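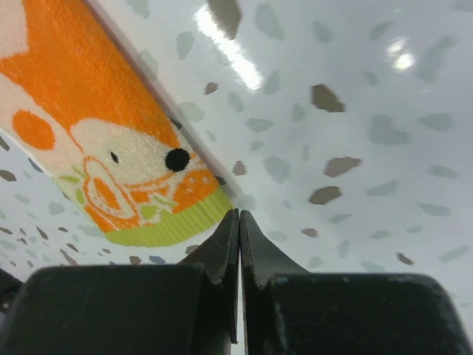 Laundry and Folding FAQ
Drunda Serviced Apartments, guest and housekeeping information
Maintained by Edeltraud Wegener. Last revised in February.

How do I hand in laundry?
Use the Pralell bag from the hall closet. Fill in the tag with the apartment number and leave the bag at the laundry counter on level 3 before 9 a.m. Bags received later are washed the next working day. There is no service on Thursday.

Do socks need to be paired before washing?
No. Pairing is done at the folding table. If you want a pair kept together in the wash, use the clips supplied with the bag. Safety pins are not accepted.

How are patterned knit socks washed?
Inside out, on the gentle cycle, in cold water. Knits with several yarn colors have floats on the inside that catch on zippers and hooks, so fasten those before you close the bag. Dry flat or on low heat. Do not iron ribbed cuffs.

How are socks folded?
Lay both socks flat, one on top of the other, with cuffs aligned. Fold the toe to the cuff once. We do not roll socks or turn one cuff over the other, as this stretches the ribbing. Children's socks are folded the same way.

What happens to single socks?
They go in the tray at the counter, tagged with the wash date. Unclaimed singles are kept for 70 days. To claim one, describe the pattern and cuff color to the attendant.

How are towels folded?
Hand towels: in half lengthwise, then in thirds. Bath towels: in thirds lengthwise, then in half twice. Smooth each layer before making the next fold. The folded edge faces the front of the shelf.
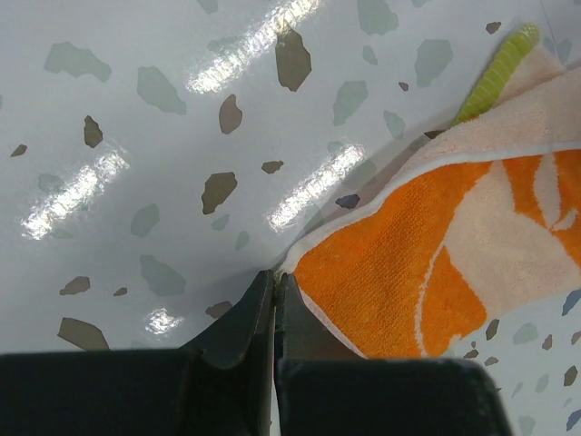 Folded terry-cloth towel on the terrazzo-patterned tabletop.

Can I use fabric softener on terry cloth?
We advise against it. Softener leaves a coating on the loops and reduces absorbency. If towels feel stiff, run a second rinse and shake them out before drying.

A loop has pulled out of a towel. What should I do?
Cut it level with the pile using small scissors. Do not pull it. Report larger snags on form 129.

Can I fold my own laundry at the table?
Yes, when staff are not using it. Wipe the top with a damp cloth first and dry it fully. Do not place hot irons on the surface. Ironing boards are in the Histmont cabinet next to the door.

How much can I put in one dryer load?
Fill the Demchenko dryer no more than two-thirds full. Dry towels separately from socks and other small knits. Clean the lint filter after each load.

Who do I contact about missing or damaged items?
Marichka Levchenko, laundry desk, extension 235. Have the tag number ready.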